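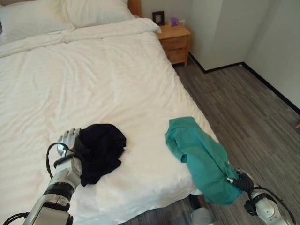

Aufräumen am Bett: Die rechte Roboterhand greift das grüne Kleidungsstück, die linke liegt am schwarzen.

Teilprojekt Haushalt: Vorführdaten für das Wegräumen von Kleidung

Im Rahmen des Verbundvorhabens Vona hat das Teilprojekt Haushalt die erste Phase der Datenaufnahme abgeschlossen. Insgesamt liegen nun 756 Vorführungen vor, in denen geschulte Bedienpersonen zwei Roboterarme aus der Ferne führten und Kleidungsstücke von einem Bett aufnahmen. Die Aufnahmen entstanden in der Wohnumgebung am Standort Umholm und verteilen sich auf 51 Sitzungen.

Die Leitung des Teilprojekts liegt bei Dr. Khadija Metwally. Für die Schulung der Bedienpersonen ist Hooman Hosseinzadeh zuständig. Die Einarbeitung umfasst vier Termine und schließt mit einer Probevorführung ab, deren Daten nicht in den Bestand eingehen.

Dunkle Stoffe erwiesen sich als besonders anspruchsvoll. Falten und Kanten sind auf dem Kamerabild häufig kaum zu erkennen, sodass die Bedienpersonen den Griffpunkt mehrfach korrigieren mussten. Solche Korrekturen werden im Datensatz belassen und gesondert gekennzeichnet. Abgebrochene Vorführungen werden getrennt abgelegt und stehen den Projektpartnern auf Anfrage zur Verfügung. Die mittlere Dauer einer vollständigen Vorführung beträgt rund 27 Sekunden.

Die Aufbereitung der Daten erfolgt mit der Software Buvix. Das Protokoll sieht vor, dass jede Vorführung von einer zweiten Person gesichtet wird, bevor sie für das Training freigegeben wird. Änderungen an der Kameraposition sind im Sitzungsbogen zu vermerken.

In der zweiten Phase werden das Falten und das Ablegen in Schubladen hinzukommen. Der Projektpartner Baert stellt hierfür weitere Textilien in unterschiedlichen Größen und Farben bereit. Der Beginn ist für Juli vorgesehen. Beschäftigte, die als Bedienpersonen mitwirken möchten, wenden sich bitte an Herrn Hosseinzadeh. Vorkenntnisse in der Fernsteuerung sind nicht erforderlich; die Teilnahme an allen Schulungsterminen wird vorausgesetzt.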